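Pandano: short texts about cleaning and care of the house

README, version of 24/12/2016

Pandano is a collection of 2891 short texts in English about how people clean and look after their homes. The texts were written for learners of the language at the intermediate level, and later we put them in one place so that teachers and students of linguistics can also use them. The collection is kept by Yasmine Lahlou and Rigoberto Becerra.

What is inside

Each text is one plain file in UTF-8. The file name has the room, then a number, for example kitchen_0412.txt. The rooms are kitchen, bathroom, bedroom and outside. The first line of the file is the title, the second line is the initials of the writer, and the text starts on the fourth line. Please do not remove the empty third line, our scripts expect it.

The bathroom part has 899 texts. It is the part where the vocabulary is most difficult to keep consistent. Writers used "sink", "basin" and "washbasin" for the same object, and we decided to leave all three. For the dirt we found even more words: grime, scum, stain, film, residue. A list with our notes on these words is in the file words_dirt.txt.
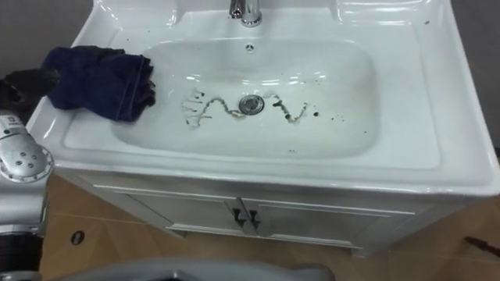

The spelling is American everywhere. Texts which came with British spelling were changed by hand, except the word "tap", which we kept when the writer used it, and marked with a star in the word list. If you find a "colour" or a "mould" which we forgot, write to us.

How the texts were collected

The first texts came from an evening course that Rigoberto was teaching. The students wrote instructions for a person who never cleaned the thing before. Later Yasmine asked for texts at the Tovumeo reading club, and from there came most of the kitchen part. We stopped in September, when we had nearly 3000, and then we took out the duplicates and the texts with private addresses in them.

All writers agreed in writing to the publication. Initials were changed if the writer wished it.

Known problems

The advice in the texts was not checked by a specialist. Some writers recommend to mix products that should not be mixed. We marked the ones we noticed with the word UNSAFE in the title, but please do not use this collection as a cleaning manual.

In 4 files of the outside part the last sentence is missing. The originals were on paper and we do not have them anymore.

The levels of difficulty were given by one person only, so they are not very reliable. Text length is also uneven, the bedroom texts are much shorter than the others.

Use

You can copy and change the texts for teaching without asking. For a printed book please ask first. When you cite the collection, write the name Pandano, both our names and the version.

Changes in this version

Corrected the numbering in the kitchen part. Added words_dirt.txt. Removed the old word list in spreadsheet format.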